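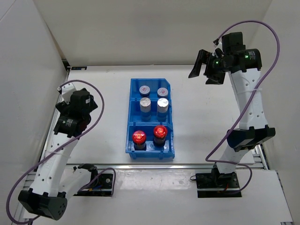
Words by Kaan Akgül
For readers aged 8 to 11

How do you look after a robot with two arms?

When you hear the word "robot", maybe you think of a metal person who walks and talks. Most robots are not like this. Many of them stay in one place all their life, fixed to a table, and they do one kind of job. The place where such a robot works is called a cell. It is a funny word, I know. It only means a small working room for a machine, with walls at the back and at the sides.

Our cell is called Utia. It has two white arms with black joints, and between them is a blue bin with three compartments. The job is about small bottles and jars. The arms learn to take them out of the bin and to put them back in the right compartment.

A person can do this without thinking. For a robot it is quite difficult, and it is only possible if the cell is well prepared. So I want to tell you how we prepare it.

First, the arms must not move from their place. Each arm has a base, and the bases stand at the near side of the table, where a metal rail goes across. Every morning Dede Quansah puts one hand on each base and pushes gently. Of course the power is switched off when she does this. If a base moves even a little, she takes her key and tightens the bolts. Imagine that somebody moved your chair in the night by the width of a finger. You would still sit down well. But a robot trusts its numbers, and if its base has moved, all the numbers are wrong.

Second come the cables. You can see that they are purple and that they make big loops. Perhaps it looks untidy to you. But try this: hold a piece of string tight between your shoulder and your hand, and then stretch out your arm. The string pulls, or it falls. A cable needs extra length so that the arm can bend and stretch. Dede follows each cable with her fingers, from the wrist down to the base, and she looks for places where it is rubbed or squeezed. In December she found one that was nearly broken inside. From outside you could only feel a soft spot.

Third, the grippers. A gripper is the hand of the robot. Ours have black fingers, and no thumb. Dust and glue from labels can stay on them, and then a bottle slips. We clean them with a dry cloth. After this we ask each gripper to open and close 400 times. It is very boring to watch, so usually we eat our breakfast at that time.

The last thing is the bin. We fill it in pairs: two containers with white lids at the back, two with silver tops in the middle, and two with red caps in front. When all six are in their places, we can begin.
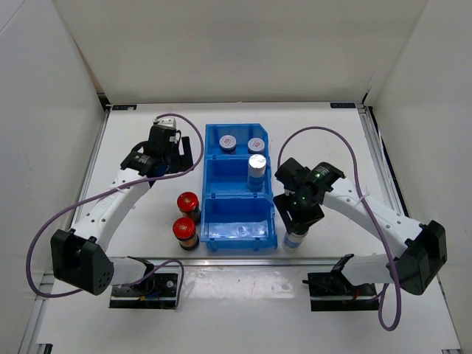
Muvusov, 26 May 2025

Now the cell is at work. Two jars with red lids are standing on the table to the left of the bin, and the right arm has a small bottle between its fingers. Look at the gripper which holds it. There is a black camera on it, with small green lights. With this camera the robot looks at things from very near, as you do when you want to put a thread into a needle.

A camera has to be looked after too. If there is a fingerprint on the glass, the robot sees a fog. We wipe the glass with a special soft cloth, never with a sleeve! (I did it once with my sleeve. Dede was not happy with me.)

Does the robot make mistakes? Yes, many. Last week we tried 316 moves, and some bottles fell over. When this happens we stop the arms and wait until they are completely still. Only then a person may put a hand inside. This is our most important rule, and it is the same for visitors, for Dede and for me.

Some words to remember

Cell: the small area where a robot works.
Base: the part of the arm that is fixed and does not move.
Joint: a place where the arm can bend, like your elbow.
Gripper: the hand of the robot.

Try it at home

Take two spoons, one in each hand, and ask a friend to put a small plastic bottle on the table. Can you lift it with only the spoons and put it in a box? Now close one eye and try again.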